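June 5, 2024. Notebook entry, open day preparation and demonstration. Entered by Elikem Ackah.

The Mahama party was received at the front desk and signed in before the demonstration. Philomena Sulemana gave the opening remarks and explained the paired hand-held grippers. The task presented was hat and stand, on the wooden board.

## Gripper condition

Both fingers were inspected in the open position. Covering is chipped on the left finger, with a lighter scuffed patch and frayed fibers at the lower edge. The right finger shows similar wear along the top of the pad. Replacement pads have been requested from Drillari, order line 523.
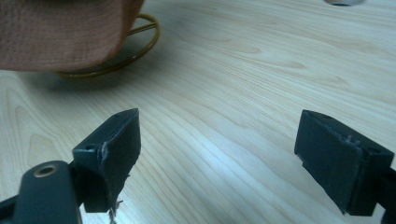 ## Demonstration

The operator works with one gripper in each hand. Visitors asked how the hat is held by the felt while the wire stand remains free on the board. Ms. Sulemana referred them to the Urex handling notes, section 40.

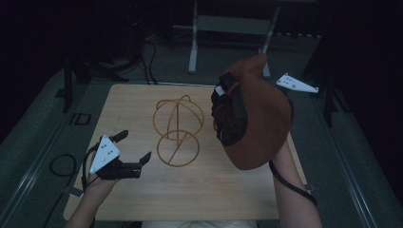
Lemidov Manipulation Laboratory, Demonstrations Group

Marker plates are to be checked on both units before the next visit. The visitors requested a written summary of up to 1000 words, to be sent in June. E. Ackah will prepare the draft and P. Sulemana will review it. Cable routing at the wrists remains open.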